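Folding Week at the Andow Street Workroom
A gallery by Tanko Idahosa

I've been folding linens for other people's parties since May, and I still get a silly amount of pleasure out of a big plain cloth going down on a clear table. Color, creases, corners, all of it!
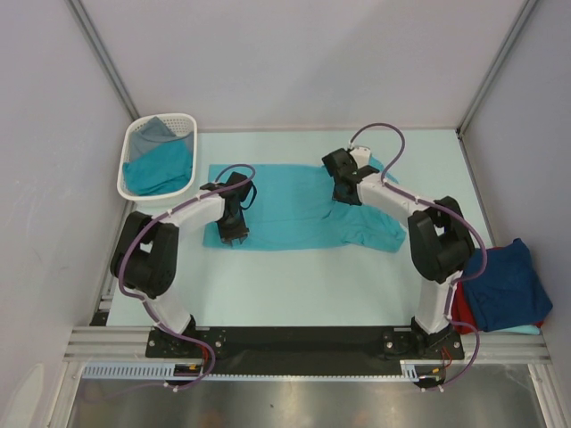 Do you need to iron a cloth before you fold it for storage?

Only if it's going back out within a few days. For anything longer, shake it hard, smooth it with your palms and fold it while it's flat. An ironed cloth that sits in a cupboard for weeks comes out with sharp lines anyway, and you'll be pressing it a second time.

The teal one at the top of the page shows you exactly why I love the beginning of a fold. The left part is mostly flat, with a nice straight side, and then the right part goes its own way into rumples and soft curves. One faint crease runs near the front edge. I could look at that color all day.

So that's the picture, and what follows are my notes from the week, because people always write in asking how we do things and I never manage to answer everyone.

Start with the side that's behaving
I always work from the flat part toward the messy part. If you begin in the middle of the rumples you end up chasing them all over the table, and you pull the good side crooked while you're at it. Anchor the straight side, put one hand flat near the edge, and sweep outward with the other. Long slow sweeps! Little pats do nothing except make you feel busy.

Find the corners
Big cloths hide their corners. They tuck under, they slide off behind things, they round themselves over so you think you've got one and it's only a bend in the hem. Run the hem through your fingers until you feel the stitching turn, and then pull gently on the diagonal. This is my favorite part of the whole job, and I know how that sounds.

Long edge to long edge
Our first fold is always lengthwise. It gives you a long narrow strip that's much easier to keep straight, and you can check the whole thing by looking down the edge from one end. If the edges drift apart by more than a finger's width, open it and go again. It takes 21 seconds (I timed it, of course I did) and saves you a lumpy parcel later.

Thirds or quarters?
Quarters for the shelves in the front room, thirds for the deep Stunari boxes. I used to be very firm about thirds for everything, and then we moved the shelving and I had to eat my words. Measure the shelf first and fold to fit it. My widest cloth is 152 inches and it goes down to a bundle I can carry under one arm, which still delights me.

A word on turquoise and teal
These blues and greens are wonderful on a pale table – you can see every ridge and every shadow, so you know right away where the trouble is. White on white is a different story. For white cloths I switch off the overhead light and leave the side lamp on, and the creases stand right up.

Rolling, for the ones that hate folding
Some cloths just won't hold an edge. The slippery Drorden ones are the worst of the lot (gorgeous on a table, though, truly). I fold those once lengthwise and roll them around a cardboard tube, then tie them in two places with cotton tape. Not too tight or you get a waist in the middle.

Labels
Every bundle gets a paper tag with the size and the date it was last washed. I write on the tag before it goes anywhere near the fabric. Ask me about the round cloth and the blue ballpoint. Or please don't.

Where they all end up
There are 75 cloths in the cupboard right now, sorted by size first and color second. I tried it the other way, with the colors all in a run like a paint chart, and it was the prettiest cupboard you ever saw. It was also useless when Ojo Hall called wanting 11 long ones by lunchtime. Size first. The colors still look good!

The next gallery will be napkins, so if there's a fold you'd like to see, send it in by the end of the month. I already have plenty of requests for the fan and the pocket, and I'm hoping somebody asks for the one that stands up by itself – I've been practicing at home.

Posted 11 September 2020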